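旧粮仓改造社区工坊：BIM课程小组项目报告

小组成员：Ulises Urrego、Unai Palacios 及本报告执笔人
提交日期：2019年12月2日

一、选题经过

一开始我们想做新建图书馆，模型都拉了一半，后来去 Dristdale 看了一次 Mateos 粮仓，当场就改主意了！那是一座砖墙承重的老房子，屋架高，窗洞小，里面比想象中凉快得多。业主希望把它改成对附近居民开放的工坊，楼下做木工和陶艺，楼上留给小型办公和讲座。对学建筑的人来说，这种题目太诱人了：结构是现成的，限制也是现成的，每一步都得跟老房子商量着来。

二、测绘与建模

首层建筑面积1197平方米，测绘花的时间远超计划。我们手上只有一套扫描的旧图纸，轴线标注和现场对不上，最离谱的一处差了14厘米。Unai 坚持把每根柱子重新量一遍（当时我和 Ulises 都觉得太较真），结果后面做楼梯的时候全靠这套数据。

模型按现状、拆除、新建三个阶段来分。墙体族最费劲，因为老砖墙上薄下厚，软件默认的墙根本表达不了，只好分段建。Ulises 写了一份命名规则，贴在共享文件夹首页，从那以后文件总算不乱了。

三、设计要点

旧屋架全部保留，新楼板独立落柱，不往老墙上加荷载。北侧原来的卸货口改成主入口，宽度正好，人和材料都好走。采光我们试了11种天窗排布，最后选了沿屋脊错开的一种，工作台那一带光线很均匀，做渲染的那天晚上三个人都兴奋得不想回宿舍。

办公层参考了 Beltumgate 的一个厂房改造案例，把茶水间和打印区放在楼梯旁边，让两头的人都会路过。会议室用玻璃隔断，能看见屋架。

四、材料与地面

地面讨论得最久。木工区需要耐磨、好清扫，讲座区又希望安静一点。我们跑了材料市场，也翻了 Vovum 的样册，比较了水磨石、抛光石材和橡胶地板。抛光石材的反光很漂亮，可是木屑一多容易打滑，所以只用在门厅；木工区用水磨石，二层铺橡胶地板。

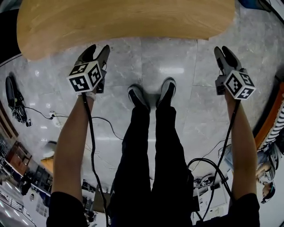

图1 抛光的灰色大理石纹地面

五、协同中的问题

碰撞检查第一次跑出来一大堆冲突，多数是风管穿屋架。调整之后风管改走走廊两侧，净高多出大约20厘米，这是整个学期最有成就感的一刻。问题也有：暖通模型更新得太晚，拆除阶段的图纸没有跟着改，中期评图时被老师一眼看出来。

六、后续工作

一月份还要补两件事，一是无障碍坡道的详图，二是老砖墙的保温节点。内保温会盖住砖面，外保温又会改变立面，目前倾向于只在二层办公区做内保温，节点大样由 Unai 负责，算完热工再定厚度。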